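オフィスのラウンジまわりの使い方をまとめた手引きの、第5章です。前の章(コピー機と格闘する話)を飛ばしてきた方も、ここだけ読めば大丈夫!私はFarnauのラウンジを7月から任されていて、最初の週にやらかした失敗もだいたい書いてあります。

## 5. ラウンジの椅子とソファの整え方

### 5-1. はじめる前に

用意するものは、乾いたマイクロファイバーの布を2枚、やわらかいブラシ、それからハンディ掃除機。洗剤はまだ出さなくていいです。私は張り切って最初からスプレーを構えていたのですが、Rodica Furtunăさんに「まずほこりを取ってから」と止められました。その通りでした……。

**注意:** 木の床の上で椅子を引きずらないでください。持ち上げるか、二人で運びます。

### 5-2. メッシュの椅子

1. 椅子に掛かっている上着やバッグがあれば、先にどけます。持ち主がわからないものは受付の棚へ。
2. メッシュの面に、ブラシを上から下へ軽くかけます。ごしごしは禁物!網目は意外と毛を引っかけます。
3. 裏側からも同じようにかけます。表だけだと、座った人の背中にほこりが出てきます(私の紺色のシャツが犠牲になりました)。
4. 黒い樹脂の部分は乾いた布で拭きます。筋の入ったところは、布を指先に巻いて筋に沿って動かすときれいになります。

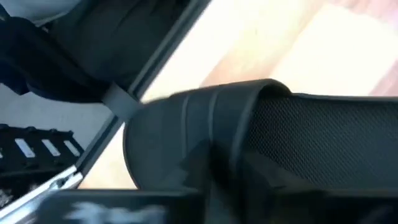 5. 最後にぐらつきを見ます。手で背もたれを軽く押してみて、変な音がしたら、その椅子は使わずに内線788へ連絡を。自分でねじを締めたくなる気持ちはよくわかるのですが、がまんしてください。

> **メモ:** 交換部品を頼むときの管理番号は1662です。うちではClenelの台帳にこの番号で載せているので、伝えると話が早いです。

### 5-3. 曲線のソファ

カーブしたソファは、まっすぐなソファのつもりで掃除すると、必ずどこかが残ります。私は端から端まで、カーブに沿ってカニ歩きで進むことにしました。見た目はあれですが、早いんですよ。

1. 背もたれの上から始めます。織りの細かい布なので、掃除機は弱で。
2. 座面は奥から手前へ。背もたれとの境目は、細いノズルを差し込んで吸います。
3. 土台の側面は、パネルの区切りに一つずつブラシを入れていきます。床に近いところほど綿ぼこりがたまりがちです。
4. ソファとソファの間は、人が通れるように80センチほど空けておきます。Shoshana Whitfieldさんがコーヒーを両手に持って通れる幅、と覚えました。

**注意:** 濃い色の布は、水拭きすると輪じみが目立ちます。飲み物をこぼしたときは、乾いた布で押さえるだけにして、あとは内線へ。

### 5-4. 木のテーブルと鉢植え

1. テーブルの上のものを全部どけてから、木目に沿って乾拭きします。
2. 天板の厚みの部分と、黒い金属の脚も忘れずに。脚は指紋がつきやすいです。
3. 鉢を戻す前に、底が濡れていないか手で触って確かめます。木に丸い跡がつくと、これがなかなか消えません。
4. 葉っぱは、片手で下から支えながら、湿らせた布でそっと拭きます。つやのある葉はほこりが目立つので、やると一気に見違えます! 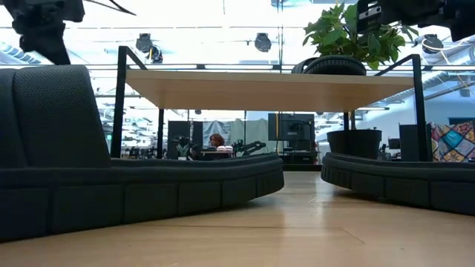

**鉢の水やりは、掃除のついでにやっていいですか?**

土の表面を触って乾いているときだけ、お願いします。テーブルの上の鉢は流しまで運んで水をやり、底から水が出なくなってから戻してください。床の大きな鉢は重いので、動かさずにその場で少しずつ。

### 5-5. 片づけ

使った布は洗濯袋へ、掃除機は充電台へ戻します。ダストカップは捨ててから戻してくださいね。満杯のまま置いてあると、翌朝9時の私がしょんぼりします。点検表はOyelaranの青いバインダーにはさんであるので、日付と名前を書いたら終わりです。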